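Sorting the cable bowl

We use cookies to improve your experience on this site. By continuing to browse you accept our cookie policy. Accept | Manage preferences

The desk drawer in the Sturnthorpe flat had reached the point where pulling out one lead brought three others with it. I emptied it in October and set a limit for what could go back: one round dish and one soft black tray. Anything that fit neither went into a bag for Thibault Guérin, who takes spare leads for the repair bench at Urkholm.

The work surface is the wooden table by the window. The dish is an old one in pale green, wide and shallow, with a raised rim. Its capacity is poor for loose cable and adequate for coiled cable.
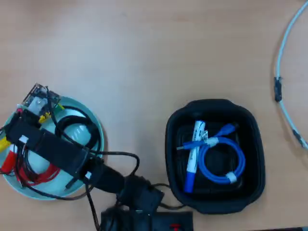 Dish on the left, tray on the right, cables in between.

Bare boards should not share a container with loose wire. Header pins catch on everything, and a stray strand across two contacts can cause a short at the next power-up. Mine now go in antistatic bags, one board per bag, with the name written on the outside before the board goes in.

Clear the surface before coiling. Wipe it down, let it dry, and keep a free area at least as wide as the longest loop you intend to make. I had skipped this on earlier attempts and spent more time moving piles than reducing them.

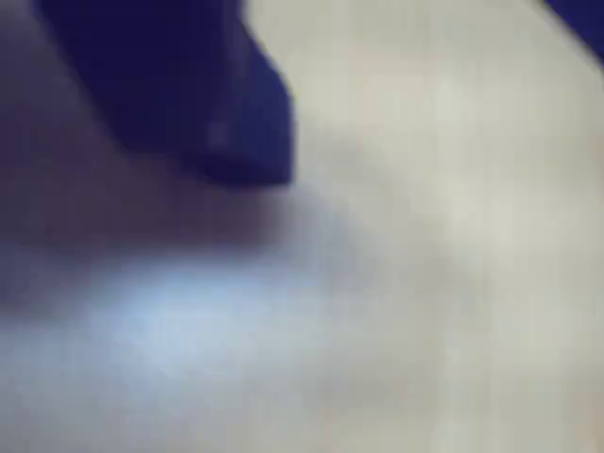

Coiling and tying

I use over-under for anything longer than 200 cm and a plain loop for the rest. The tie goes on one side of the coil, with the plug left outside it. Tight coils save space but strain the jacket near the connector, so the last turn should stay slack. Stiff leads that refuse to lie flat can be left hanging over a door for a night.

Séverine Bailly recommended the Collet reusable straps, which come in packs of 43. I bought one pack and have used up to half of it. They hold well on thin cable and slip slightly on braided.

Color is the sorting key. Red in the dish, blue in the tray. Black goes wherever there is room, which is a weakness of the system. The markers follow the same rule: blue cap with the blue coil, red cap with the red once I have finished labeling. 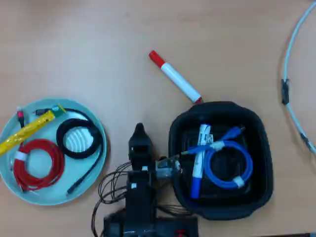

Results

Total weight before sorting was 637 g on the kitchen scale, excluding the boards. I did not weigh the remainder. Six leads went to Thibault, including two Rerkow chargers for devices I no longer own.

Still to do: label both ends of every black cable, and find a lid for the dish.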